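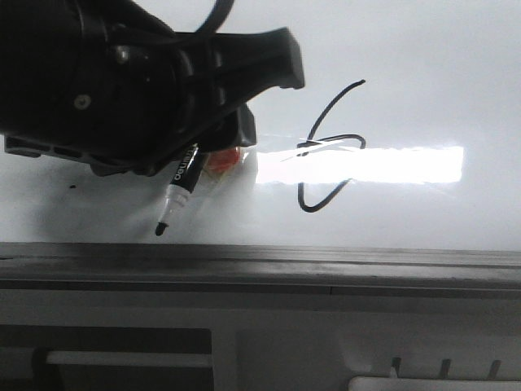 Ticket 1478
Subject: Marker not wiping off whiteboard, grey haze left behind
Category: Rooms and furniture / writing boards
Site: Tolby building, meeting room 5
Priority: Low
Status: Closed

Original report

The whiteboard in room 5 no longer wipes clean. Black marker comes off in the first pass but leaves a grey shadow, and after a few meetings the shadow has spread over the left and middle of the board. You can still read old writing from the side of the room by the door. We have tried the felt eraser on the tray and a damp paper towel. The towel made it look better until it dried.

The markers in the room are a mix. There are some black deli ones and some without a readable label. We don't know who put which ones there.

Please can the board be cleaned or replaced. It is used most days.

Reply from Facilities

Thanks for the report. Before we order anything, please could you check the following and reply on this ticket:

1. Is the shadow worse where people write most, or is it the same all over?
2. Does every pen in the tray say it is for whiteboards? Permanent markers sometimes end up in with them.
3. When was the felt eraser last changed?
4. Has anyone used a kitchen spray or a cream cleaner on the board?

Please don't use a scouring pad or the green side of a washing-up sponge.

Update from reporter

1. Worse where people write. The top right corner is almost never used and that part is still clean.
2. Two pens were permanent. Both have been taken out and put in the stationery cupboard. The black deli pens wipe off the clean corner with a dry cloth if you do it straight away. If the line is left overnight it needs more rubbing but it does come off.
3. Not known. It is black all the way through and leaves dust on your hand.
4. Someone used the kitchen spray in November. It was only the once as far as we know.

Reply from Facilities

That sounds like two separate problems. The eraser is full and is putting old ink back on the board. The kitchen spray may also have left a film, and ink sticks to that. The surface itself is probably fine if the corner still wipes clean.

We have a bottle of Vincze board cleaner in the store and will send it over with new microfibre cloths and a new felt eraser. Steps to follow:

- Throw the old eraser away. It isn't worth washing.
- Wipe the whole board with a cloth and warm water, no soap. Dry it with a second cloth.
- Spray the cleaner on a small area, wait until it has started to lift the ink, then wipe in straight lines from top to bottom. Turn the cloth often.
- Rinse with clean water and dry again. This step tends to get missed.
- For any permanent marker, write over the line with a black whiteboard pen and wipe it off while it is still wet. Repeat if needed.
- Leave the board to dry fully before the next meeting.

Update from reporter

Done this morning. Results:

The water alone took off more than expected and the cloth went grey very quickly. We used 4 cloths in total. After the cleaner, the middle of the board is white again and the old writing can't be seen from the door. The left side is much better but there is still a faint shadow at shoulder height where the weekly rota gets written. Two lines were permanent marker. Going over them with the black pen worked on one. The other has left a thin mark.

Test lines were drawn in the clean corner, the middle and the left side with the same pen. The first two wiped off dry with no trace. The left side needed a damp cloth.

Reply from Facilities

Good, no need for a replacement in that case. The board is a Sturnura 900 and a new one would have to come out of next year's budget.

For the left side, repeat the cleaner once more and leave it at that. If the shadow stays it is most likely wear in the surface. Try moving the rota to the right-hand side for a while.

Pens: we have asked for the Ferna order to be whiteboard markers only, so permanent ones will need to be requested separately. Please store the pens flat with the caps pushed on. Stored tip up they dry out, and people press harder with a dry pen.

Update from reporter

Left side cleaned a second time. The shadow is fainter and you have to look for it. The thin permanent line is still there. Rota has been moved. A note has been stuck next to the tray saying water or board cleaner only, no kitchen spray.

One question: can the new cloths go in with the normal tea towel wash?

Reply from Facilities

Wash them separately, no fabric softener. Softener leaves a film on the board much like the spray did. Spare cloths are on the second shelf in the store.

Ticket closed 30 December 2019. Reply to this ticket to reopen it if the haze comes back.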